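5.2 Checking the wrist view and finger alignment

Do this check after fitting new fingers, after moving the wrist camera, and every August with the yearly service. It applies to the Kornar cell with the Esgate two-finger gripper.

Caution: Keep speed at 5 percent until step 6 is finished. Stay outside the marked area while the arm is powered.

1. Clear the work surface and wipe it with a dry cloth.

2. Set the bin at its usual place on the table. Put binder clips on the surface in front of it, spaced so the fingers can reach each one.

3. On the Sallach panel, open Tools – Gripper and set the opening to 86 mm.

4. Jog the arm over the table and tilt the wrist until the live view shows a clip between the fingers. Both fingers must enter from the bottom of the view.

Note: Glare on a polished top is normal. If it covers the clip, turn the wrist a little or dim the nearest lamp.

5. Compare your live view with the two views below. The clip is yellow in the first and blue at the center of the second.

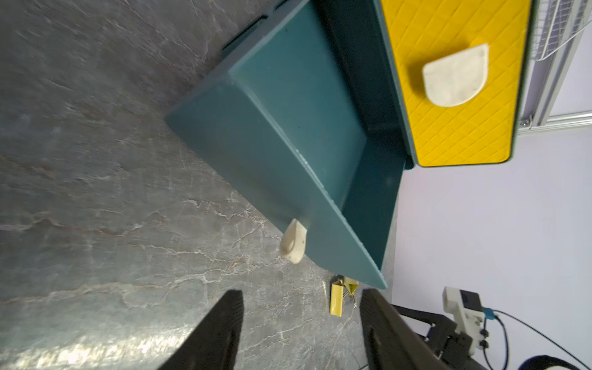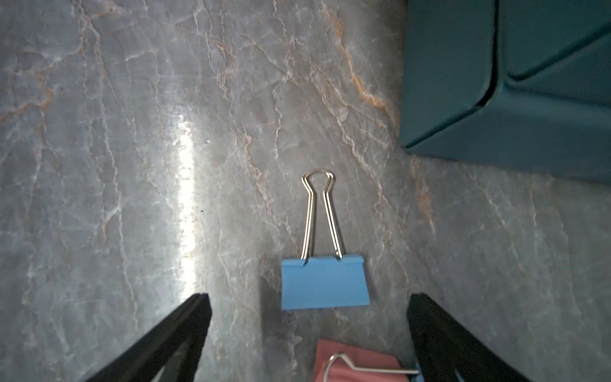

6. If one fingertip sits clearly higher than the other, power down, loosen the 2 screws on that finger, reseat it and repeat from step 3.

5.3 Saving the setup

Press Store on the panel and enter a name for the tool. Older Usman controllers save to slot 2 only – write down the existing values first.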